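Häufige Fragen zum Tag der offenen Tür in der Roboterküche

Stand: 9.2.20

Seit der Termin im September feststeht, trudeln bei mir fast täglich Mails ein, und weil sich vieles wiederholt, habe ich die Antworten jetzt einmal gesammelt. Ich bin Sigrun Ekström, ich mache bei Stemow die Besuchstage und stehe am offenen Tag selbst mit am Tisch. Wer seine Frage nicht findet, schreibt mir einfach!

Was gibt es bei euch überhaupt zu sehen?

Einen Roboterarm, der an einem ganz normalen Holztisch mit Küchenkram hantiert. Schüsseln, Becher, Schwamm, Gemüse, alles, was nach dem Kochen so herumliegt. Er greift Sachen, stellt sie um, schiebt sie zusammen. Manchmal klappt das beim ersten Mal, manchmal beim sechsten, und manchmal geben wir auf und nehmen die nächste Aufgabe. Wir zeigen echte Arbeit, also bitte keine Show mit Musik und Nebel erwarten. Das hatten wir einmal (mit Musik, ohne Nebel), und die Leute haben sich beschwert, weil sie die Erklärungen nicht verstanden haben. Zu Recht.

Wie läuft so eine Vorführung ab?

Eine Runde dauert knapp eine halbe Stunde. Zuerst erzählt Halvard Torvik, was an dem Tag geübt wird, dann laufen drei oder vier Durchgänge, und danach ist Zeit für Fragen. Halvard redet gern und viel, also keine Scheu, ihn zu unterbrechen, er ist das gewohnt. Zwischen den Runden bauen wir den Tisch neu auf, da dürft ihr stehen bleiben und zuschauen. Ich finde diesen Teil fast am schönsten, weil man da merkt, wie viel Handarbeit in der Automatisierung steckt.

Warum liegt da so viel durcheinander?

Weil es in Küchen so aussieht! Auf einem leeren Tisch eine einzelne Tasse zu greifen, das haben wir schon vor Jahren gezeigt, und die Schulklassen haben gegähnt. Interessant wird es, wenn neben der Schüssel etwas Verschüttetes liegt und der Greifer sich entscheiden muss, wo er anfängt. Kleine, harte, dunkle Krümel auf Holz sind richtig gemein. Sie rollen weg, sie sehen von oben alle gleich aus, und sie liegen gern genau unter dem Greifer, wo man sie schlecht erkennt.

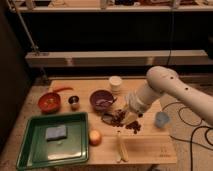 Byung-chul Wi, der bei uns die Greifaufgaben plant, hat sich dafür eine eigene Schwierigkeitsskala ausgedacht. Ganz unten steht der Schwamm (weich, gutmütig, verzeiht alles), ziemlich weit oben steht alles, was flach auf dem Tisch liegt, und darüber kommen nur noch die Haufen aus Kleinkram. Fragt ihn danach, er hat zu jeder Stufe eine Geschichte.

Ist das Essen auf dem Tisch echt?

Das wechselt von Vorführung zu Vorführung. Mal nehmen wir Requisiten, mal Vorräte aus dem Schrank, je nachdem, was gerade geübt wird. Gegessen wird davon jedenfalls nichts, auch wenn es lecker aussieht. Kleine Kinder bitte im Auge behalten, die greifen schneller zu als jeder Roboter.

Darf ich den Roboter selbst steuern?

Ja, am Nachmittag! Sixten Dalen betreut dafür einen zweiten Platz, an dem ihr mit einem Handgriff den Arm führen könnt. Ihr bekommt eine kurze Einweisung und dann ein paar Minuten für euch. Die Liste liegt ab Mittag am Eingang aus, man kann sich dafür nicht vorab anmelden. Ich werde das jedes Mal gefragt, und jedes Mal muss ich nein sagen — tut mir wirklich leid, aber mit Voranmeldung standen wir früher vor lauter leeren Zeitfenstern. Mindestalter ist zehn, für Jüngere haben wir einen kleinen Tischgreifer zum Kurbeln.

Muss ich mich für den Besuch anmelden?

Für Einzelbesucher und Familien: nein, einfach kommen. Gruppen ab zehn Personen und Schulklassen schreiben mir bitte bis zwei Wochen vorher. Beim letzten Mal waren 700 Leute da, und davon kamen gefühlt alle um elf. Wenn ihr es euch einrichten könnt, kommt früh oder erst nach dem Mittagessen, dann seht ihr auch etwas.

Was kostet das?

Nichts. Für Kaffee und Kuchen steht eine Kasse da.

Wie viele Leute passen in den Raum?

Im Vorführraum sind 87 Personen erlaubt, danach machen wir die Tür zu und lassen erst zur nächsten Runde wieder rein. Im Foyer läuft in der Zwischenzeit die Ausstellung unserer Nachbarfirma Celoment, die bauen Förderbänder und haben ein Modell dabei, an dem man Pakete sortieren kann. Mein Neffe wollte da letztes Mal gar nicht mehr weg.

Wie nah darf man an den Arm heran?

Bis zur gelben Linie auf dem Boden. Dahinter liegen Kabel, und ich möchte, dass ihr weder drauftretet noch darüber stolpert. Solange der Arm eingeschaltet ist, geht außer unserem Team keiner über die Linie, auch nicht »nur ganz kurz für ein Foto«. Wenn ihr von Nahem schauen wollt, wartet die Umbaupause ab, dann holt euch jemand von uns nach vorn.

Was passiert, wenn etwas herunterfällt?

Dann heben wir es auf. Im Ernst, das gehört dazu, und wir räumen auch nicht heimlich hinterher. Becher, die neben dem Tisch landen, stehen bei uns in der Auswertung genauso drin wie gelungene Griffe. Im vergangenen Jahr haben wir 1.667 Durchgänge aufgezeichnet, und Kalkidan Tsegaye hat sich die misslungenen alle noch einmal angesehen. 137 davon scheiterten schon beim Zugreifen. Ihr kleiner Vortrag darüber (um 14 Uhr, im Seminarraum) war letztes Mal mein persönlicher Höhepunkt, und ich freue mich riesig, dass sie ihn noch einmal hält.

Lernt der Roboter während der Vorführung dazu?

Nein. Was ihr seht, ist der Stand vom Morgen. Die Aufzeichnungen des Tages werden erst später ausgewertet, und bis daraus eine bessere Bewegung wird, vergehen oft Wochen. Wer zweimal am Tag kommt, sieht also denselben Roboter, vielleicht mit mehr Glück.

Räumt so ein Ding irgendwann meine Küche auf?

Die Frage kommt in jeder Runde, meistens von Eltern. Ich sage es mal so: Bei mir zu Hause spüle ich noch selbst. Halvard ist da viel optimistischer als ich, und Byung-chul viel pessimistischer, am besten stellt ihr beiden die Frage gleichzeitig und geht einen Schritt zurück.

Darf ich fotografieren und filmen?

Fotos ja, gern auch viele, aber bitte ohne Blitz. Der Blitz stört die Kameras, mit denen der Roboter den Tisch erfasst. Kurze Videos sind in Ordnung, Stative nur nach Absprache. Und fragt bitte kurz, bevor ihr fremde Kinder mit aufs Bild nehmt.

Ist alles barrierefrei?

Vorführraum, Foyer und Toiletten liegen im Erdgeschoss und sind stufenlos zu erreichen. Der Seminarraum ist oben, der Aufzug ist klein, funktioniert aber. Vorne halten wir Sitzplätze frei, sprecht mich einfach an.

Wie komme ich hin?

Mit dem Bus bis Haltestelle Lisasow, dann durch den Torbogen und immer den Schildern nach. Parken geht auf dem Hof der Spedition Najjar gegenüber, die sind so nett und lassen uns jedes Mal drauf. Bitte nicht vor deren Rolltor stellen, dort wird auch an unserem Besuchstag geladen. Fahrräder könnt ihr direkt an der Hauswand abstellen.

Kann ich meinen Hund mitbringen?

Ins Foyer ja, in den Vorführraum leider nicht.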